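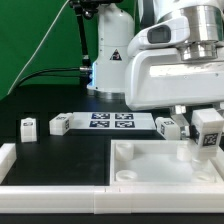
Bruvitz Dry-Erase Table Paint, Matte Black

We've been using this paint at Britcombe since October, and it has turned into one of those things we keep telling people about. You brush it onto a table, let it cure, and from then on you can draw all over the surface with liquid chalk pens and wipe it clean with a damp cloth. Kitchen tables, game tables, the old door you put on trestles in the garage -- it takes to all of them!

The finish is a deep, soft black with very little shine. Birdie Strickland in our paint room put two coats on her own dining table and now plans the week's meals on it, right next to the plates.

What's in the box

One can of paint, enough for a tabletop up to 25 square feet
One foam roller with a spare sleeve
Fine sanding pad
Two liquid chalk pens, white and yellow

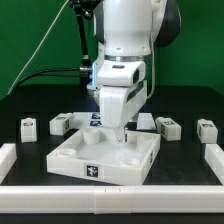 How to put it on

Sand lightly and wipe off the dust. Bare wood wants a coat of primer first (the Hsiao water-based one is lovely and hardly smells). Roll on the first coat thin, thinner than feels right, and leave it for 11 hours. Roll the second coat across the grain of the first.

Then comes the hard part, waiting. Give it a full week before you write on it. Before the very first drawing, rub the side of a stick of plain chalk over the whole top and wipe it away, so your early lines don't leave ghosts.

Colors and sizes

Matte Black, Slate and Bottle Green are in stock. The small can does a side table or a tray. If you're after Flillcombe Blue, it's mixed to order, and please allow 23 days.

A few things people ask

Can I use it outdoors? Under a porch, yes. Out in full rain it will lift at the edges after a while.

Do ordinary whiteboard markers work? No, they stain. Stick to chalk or liquid chalk.

Can I eat off it? Use plates -- it's a tough paint, but it isn't rated for food.

Will it cover old varnish? Yes, after a good sanding. Gervasio Durán wrote to us about a bar top with five layers of varnish on it, and his came up beautifully with one extra coat.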